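I met the owner of Milleck, the little repair shop over on Siu Street, at the counter with two coffees and a lot of noise coming from the back. She's been fixing computers for over 20 years and she still gets excited about it!

"People think they need a new one," she told me. "Mostly they need 40 bucks of parts and a good cleaning."

I asked what drives her crazy. "Dust," she said, laughing. "Dust and cat hair." (I have two cats, so I kept quiet.)
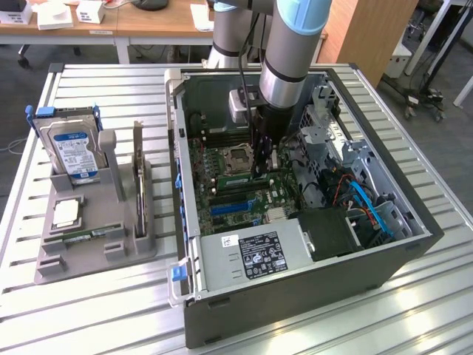
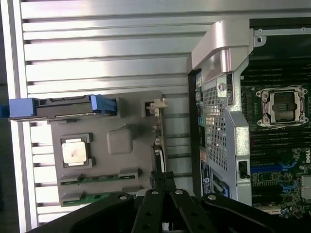 She won't sell you anything on the first visit, either. You get a quote, you go home, you think it over. "If you come back, great. If you don't, you still have your 50 dollars." I went home and vacuumed behind my desk.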